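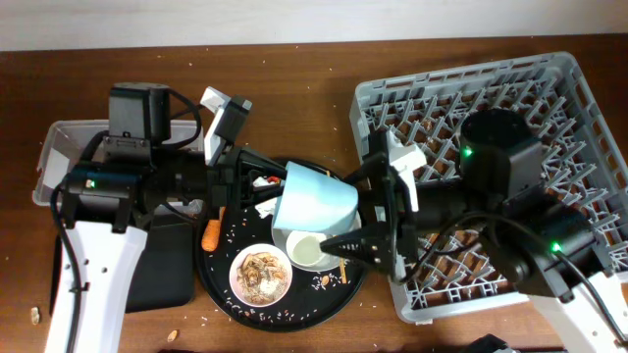

greenwood_kitchen commented: scrape before you stack, always. Rice is what gets you, it goes gluey the second it's wet and then it's on everything.

Clearing a tray after dinner without getting rice everywhere??
Zeltville community help > Home & Kitchen
Posted by tray_tired, Jul 25, 2019

OK quick one. We eat off a big round black serving tray on a wood table, everybody's stuff ends up on it. Plates, cups, scraps, used tissues, wrappers, chopsticks. Then I clear from the tray and half the rice goes on the table. Drives me nuts. Sink is down the hall so I can't just carry each thing over as I go.

What I have: gray plastic dish rack (sits on the table, right side), a clear bin, a smaller black tray. Do I put trash in the bin or dishes in the bin? Cups first or plates first? And is it gross to use the rack for dirty dishes on the way to the sink. My roommate says yes very gross. I say it's plastic, it rinses.

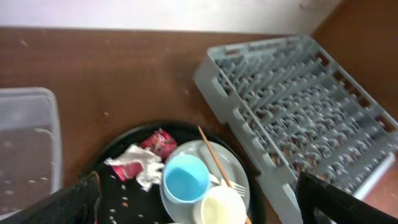

Cups, plate and fork still on the tray.

Table is wood so I don't want to be dragging a wet sponge across it every night either. Thanks in advance, typing this with one hand

Hurnum14
Did 14 years of banquet work, mostly at the Greenwood hall, so this is how we did it, shrunk down to one table.

Liquids first. Any cup or bowl with something left in it, deal with that before you touch anything else. A tipped bowl on a flat tray is a mess you can't scrape. Pour it all into one bowl and carry that one level.

Then food scraps, all into the small black tray. Use a fork or a chopstick to push, not your fingers. Bones, carrot, rice, whatever. Then paper and wrappers into the clear bin and ONLY paper and wrappers. Don't mix them. If the tissue goes in with the scraps it soaks thru and you're peeling it off later.

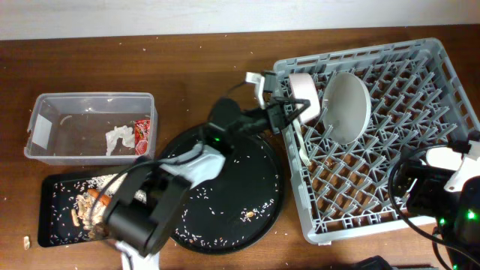

Scraps and rice in the small tray, tissue and packet in the bin.

Now the plates are bare and you can stack or rack them. Plates go in the slots, cups upside down, forks last. Rice that's left on the big tray – leave it. Pick the whole tray up at the end and tap it off over the scraps. The raised rim is your friend.

For the table, dry first. Let the grains sit 50 minutes if you have to, dried rice sweeps right up with a card. Wet rice smears.

On the rack: your roomate is half right. Dirty is ok if you wash the rack after. You won't wash the rack after. Nobody I ever worked with did.

prikent182
just get paper plates lol

mostly_crumbs
Agree with most of the long answer but I'd do the wrapper and tissue FIRST, before liquids. They're light, they slide around, and they always end up under a plate.
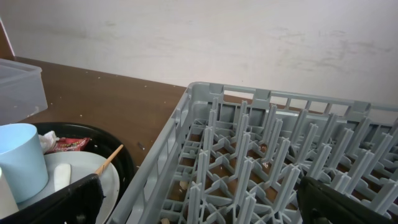
Also I leave cups standing until the plate under them is needed, no point moving them twice. And I line the scrap tray with a sheet of newspaper. Been doing that since January, the tray barely needs a scrub now. Fold it up, straight in the compost if your pickup takes newsprint (Zeltville does, not sure about Prikent).

Rack for dirty dishes, no. Get a cheap dishpan and carry everything down the hall in that. Keep the rack for clean.

tray_tired replied: ok dishpan it is. Trying the dry rice thing tonight. Roommate has been told she was half right and is being unbearable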